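The arm passed its self-check and then shoved everything anyway
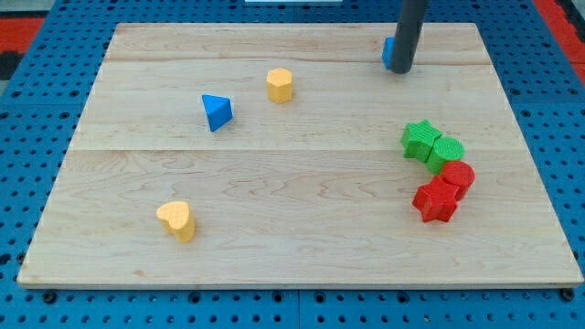
Filed under: Things that broke / Robot arms

I've had the Clurix arm on the bench since August and I was starting to trust it, so I suppose I had this coming.

The job is dull on purpose. Colored blocks on a board, the arm goes to one block, nudges it to a spot I picked, backs off, does the next. The Ullero software plans the moves and the arm carries them out. I'd done a run of 100 nudges with no trouble and decided to leave it going while I made lunch.

When I got back it was still running, perfectly happy, green status line and all. It was also pressing the rod down into the wood hard enough that the whole arm shuddered every time it moved sideways. The log showed 181 moves, every one marked "success". From move 69 on, the height was wrong.

What does "success" mean to this software? I went digging, and it means the motors reached the angles they were told to reach. Whether a block moved doesn't come into it. Whether the tip is grinding along a tabletop doesn't come into it either. I'd assumed there was some check on force, because the Clurix manual has a page on contact sensing with a nice diagram. That page describes an option. I don't have the option.

The cause was a set screw in the collar that holds the rod. It had worked loose and let the rod slide down 4 mm. You can't see 4 mm from across the room, and the startup self-check doesn't look for it, as the arm has no idea how long its own tool is. It believes the number you typed in.

I wrote to Ullero support and got a reply suggesting I recalibrate daily. Fine, but the rod slipped in the middle of a run, so a morning calibration would have passed too. They also said a "tool health" feature is planned. I'll believe that when I've tried to fool it.

Changes so far: thread locker on the screw, a paint line across the collar and rod so I can spot a slip, and a current limit on the shoulder motor set much lower than the default. The default is far too generous for pushing little blocks around — my fingers go near that thing when I reset the board.

I also looked at a Posiden breakaway mount and a Lüthi one. Both cost more than I want to spend on fixing somebody else's missing check. The Lüthi at least publishes its trip force, so if I give in, it'll be that one.

Next I'm going to loosen the screw on purpose, with my hand on the stop button, and see if the new limit trips. I don't expect it to on the first try.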